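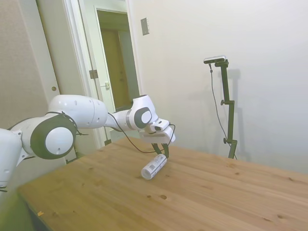 Trurnora opens its table workshop to the public in August

Trurnora, the small furniture shop in Preltora, will open its doors this August for a month of visits devoted to one thing: the plain wooden table. Visitors can sit at finished pieces, run a hand along the boards and talk with the makers about grain, knots and everyday wear.

"We love a knot," says founder Myfanwy Vaughan. "People used to ask us to hide them. Now they come in and pick a table for the knots — and I couldn't be happier about it!"

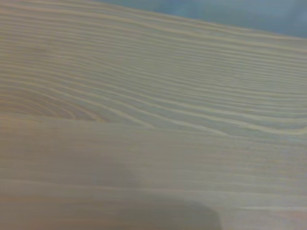 Grain lines in a light wooden surface, with curved rings at the left.

The visits also mark the launch of Rocha, a new line of tables in light wood, designed by Moataz Younis. He drew the first version for his own kitchen and has been changing the legs ever since. Each table is made to order, and buyers are welcome to come in and choose their boards.

The workshop opens at 9 each morning during the month. Entry is free and children are very welcome. Groups should call ahead on extension 538.

Press contact: Myfanwy Vaughan, Trurnora, extension 853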